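Sun 14 January

Spent the day on the gripper comparison Modupe keeps asking for. Two sets of fingers, same pair of arms, same dishes. Controller gains left where Valter had them, which I regret a little, see below.

Finger set one is the Silto, the long tapered one. Set two is the Mendonça pads, shorter and flat-faced. Sixteen runs each, split between the square pieces and the round plates. Both arms carry the same fingers in any given run, so I am comparing sets and leaving the difference between the arms for another day.

Silto: no trouble getting in between things standing in the rack. The taper finds the gap even when the wrist comes in a little off. Grip on a square edge is good once closed. Grip on a rim is less good. The plate rotates about the contact line as soon as it leaves the slot, and by the time the arm has crossed to open floor it has turned enough that the release pose is wrong. I logged seven releases I would not accept from a finished system.

Mendonça: the opposite complaint. Holds a rim well, hardly any rotation, but too thick to enter the rack between neighbors. Twice it pushed the next plate along and I stopped the run by hand. Fine for anything lying by itself with an edge it can reach.

Picking a round plate up off the floor is poor with either set. Approach height matters more than finger shape there. I dropped the approach by 2 mm after lunch and it went from hopeless to mediocre.

Wrist cameras: exposure is still hunting whenever the view swings from the pale floor covering to the red pattern on the walls. Locked it at a fixed value for the afternoon — better, though the rack now reads dark and the tines are hard to separate from the plate edges. Prerura's driver will not let me set gain separately. Wrote to Binta about it, since she had the same fight with it in July.

Controller: the left arm overshoots slightly at the end of a long reach. The right does not. Same firmware on both as far as I can tell. Valter thinks it is cable drag from the hose and wants to reroute it before anyone touches the gains. I would rather log 3,000 samples of joint error first and see whether it depends on pose. Skirevo's logging tool should manage that overnight if the disk has room.

To do: shim the Mendonça pads thinner, if Babatunde has the stock. Repeat the rim runs with rubber on the Silto tips.
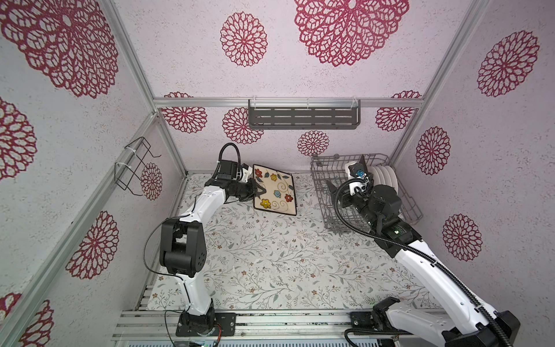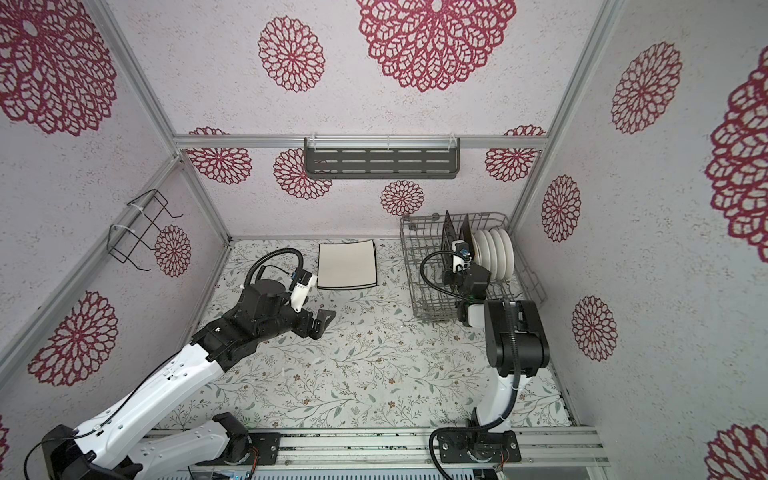
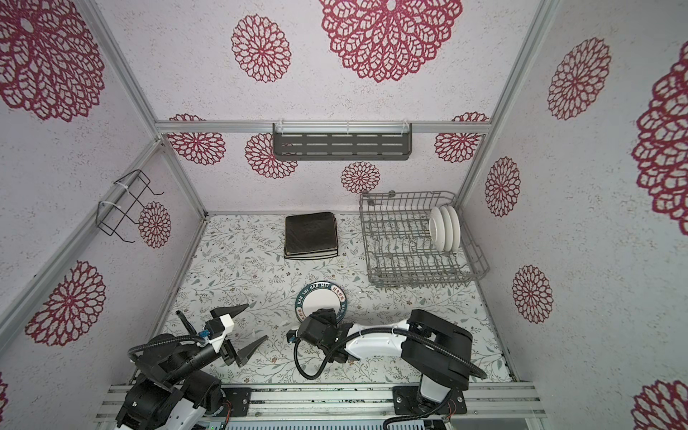

Posted by Kirsten Bergeron in Bench diary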